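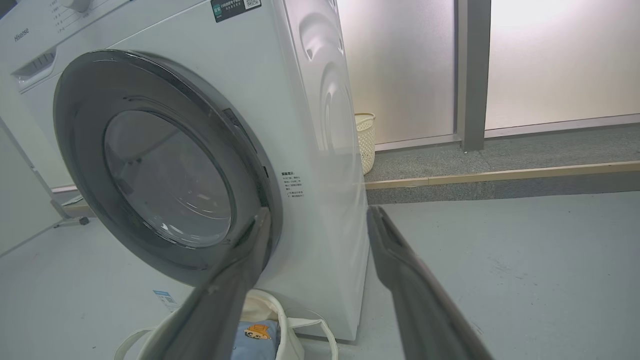
The Hisense, door shut.

I have been running the front loader as the only machine in the house since November, when the twin tub finally went, and I have changed enough of my habits to be worth writing down. Most of it concerns loading and the rubber gasket. The programme choice matters less than I expected, and I now use two settings out of the whole dial.

Load first. A front loader washes by lifting the clothes and dropping them, so the drum needs free height above the load. I fill to the point where a flat hand still fits on top. Past that the clothes turn as one lump and the middle comes out barely rinsed. Heavy cottons go in first and spread out, light shirts after. Anything with contrasting trim is turned inside out and kept with its own colour until it has had three or four washes at 30, after which I stop worrying about it.

The basket goes on the floor directly in front of the machine, close enough that the open door hangs over the rim. Socks that fall then fall into the basket. I used a rigid plastic one for years and it kept knocking the door glass. A soft canvas one gives way when the door swings into it, and the two loop handles mean it can be dragged one-handed across a hard floor.

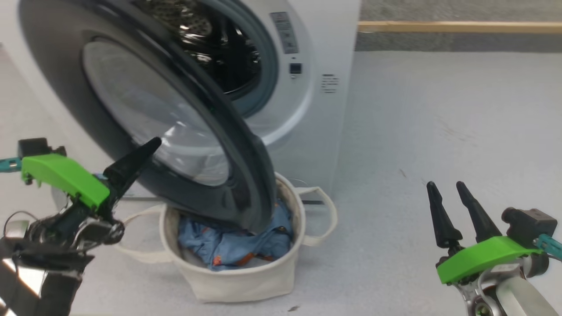
The one drawback with canvas is that it holds damp, so wet washing should not sit in it longer than the walk to the line. If I forget, I turn the basket upside down over the back of a chair for the night.

Unloading has an order too. I take out the large items, then turn the drum by hand through one full revolution. Small things cling to the top of the drum behind the baffles and can't be seen from standing height. Then I run a finger round the fold of the gasket. In nine loads last month I found two socks, a hair grip and a quantity of grit in there.

The gasket is where the smell comes from on any machine of this type. Water and lint sit in the lower fold, and if the door is shut straight after a wash they stay there. My routine is a dry cloth round the fold after the last load of the day, the door left wide open until morning, and the detergent drawer pulled out by a couple of inches. Once a month I run it empty on the hottest programme with 100 g of soda crystals in the drum. I tried 50 g and the grey film came back within a fortnight. 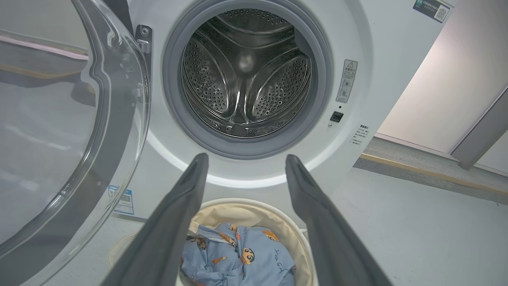 Þröstur Ravn wrote in after the last post to say that he leaves the crystals out altogether, runs one towel wash a month at the highest temperature and gets the same result, provided the cloth goes round the gasket every time. He also thinks most people use twice the powder they need, and that the film is largely undissolved detergent.

He may well be right about the powder. I weighed my usual scoop and it came to over 42 g, on soft water, for a half load. I have dropped to a level scoop and will leave it there for a couple of months before changing anything else. If the film stays away I will try the towel method next and leave out the soda.

Still to sort out: the drain filter, which I have cleaned once and made a mess of, and whether the feet need levelling again. It walks slightly on the fast spin when the load is all towels.

Recent posts
Descaling the kettle, second attempt
Line drying in Starham through the winter
Powder or liquid on soft water
A shelf for the airing cupboard
What went wrong with the twin tub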